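Gravenport open day, Sunday – notes from the simulation floor

Got in at half past nine, parking already a mess. Badge, lanyard, a paper cup of coffee I never finished. The Umadley building is the low one behind the boiler house and the signs send you to the wrong door. Twice, in my case. If you're going next time follow the bike racks.

Main hall was mostly conveyors and a palletizer behind glass. Fine, loud, seen it before. I'd come for the upstairs session, "When the pick goes wrong", run by Hanneke Prins and Henk Van Wijk. Small room, 16 chairs, people standing along the back before it even started. Window stuck open. They kept the door shut so the conveyor noise wouldn't come up, which sort of worked.

Prins does the simulation side. Her group runs everything in a simulated room before any of it goes near the real arms downstairs. The job looks like nothing: pick up a marker, put it in the pen cup. They ran it 2,000 times over the winter and 154 of those ended with the marker somewhere it shouldn't be. Dropped short, knocked away, leaned on the rim and fell. The run sheet calls all of these "lost object", one code for everything, and she was pretty open that this was a mistake. Took them until March to split it up.

Biggest group once they did split it: slip in the grip. Fingers close, the controller gets its "closed" signal, arm moves off. But closed on what? In 56 of the runs the gripper reported a good hold and the marker was already turning between the fingers. The software beleived the signal and carried on to the cup. No second check before the move.

She put stills up on the wall screen and left them there while she talked.

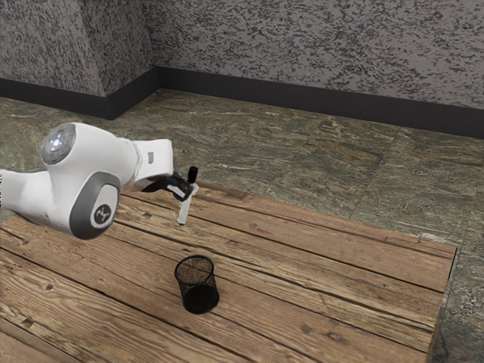
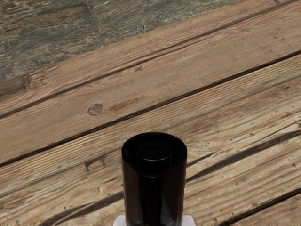

Marker, gripper, mesh cup. Overview and close-up views from the simulated room. 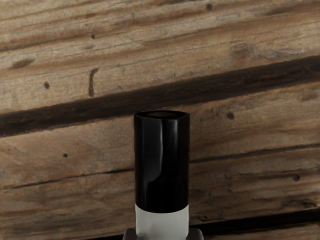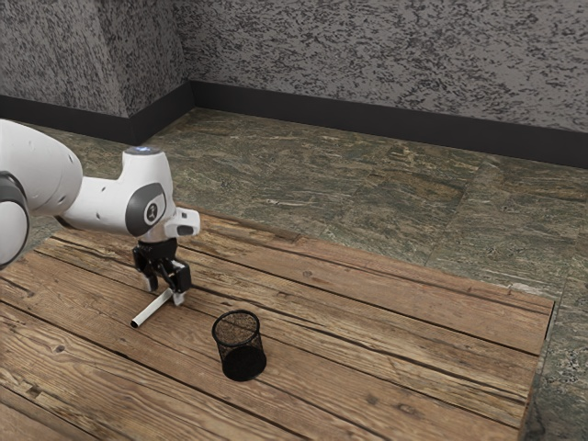 Question from the back, did they try just squeezing harder. Yes. Everyone tries that first apparently. More force made the slips rarer and the ejections worse, a marker shooting out sideways when the fingers caught it off center. In the simulator that costs you a reset. Downstairs there's a person two steps away loading trays, so Van Wijk wouldn't sign off on it. Good for him.

Van Wijk is safety, and his half was the one I took real notes on. Last spring they had an actual fault on the line, not a simulated one. Arm number two at the Holst cell, small parts, same kind of grip logic. It lost a part on the way to the bin, didn't know it, went through the whole place motion with nothing in the fingers, came back for the next. Did that for most of a shift. Parts piled up under the guard until one wedged the gate switch and the cell stopped. No one hurt. But the operator had opened the gate twice before that to clear parts by hand, and the second time the arm was paused and not locked out.

Paused and not locked out – he said it three times, wrote it on the whiteboard, underlined it. A paused arm is waiting for a signal and will go when it gets one. The switch log showed the gate open for long enough to get both arms in up to the elbow. He had the log printed out and passed it round. Room went pretty quiet.

What they changed, as far as I got it down:
Grip check after the lift and again before the release, using finger gap and not only the closed signal.
Two misses in a row stops the cell. Used to be no limit at all.
Anyone reaching past the guard locks out, own padlock, own key. No exceptions for "just one part".
Dropped parts get logged even if the operator picks them up and it takes ten seconds.

The last one is the one people hate, he said. Paperwork for a ten second job. I've worked places where it would last a week.

Somebody from Cemov asked whether the simulator would have caught the Holst fault. Prins said maybe the slip, never the gate. There's no operator in her room, no tray, no one in a hurry. She'd like to add one and has been asking for the time to do it. Van Wijk gave her a look, I think there's some history there on budgets.

Ran over by 20 minutes so I missed the tour of the paint shop. Lunch was sandwiches, the egg ones went fast. Caught Van Wijk by the stairs after and asked if I could have the lockout sheet for our own place. He said email him. Have emailed him, will post it when it comes.

Handouts from the morning are at the front desk til the end of the month, ask for the upstairs folder, the thin one.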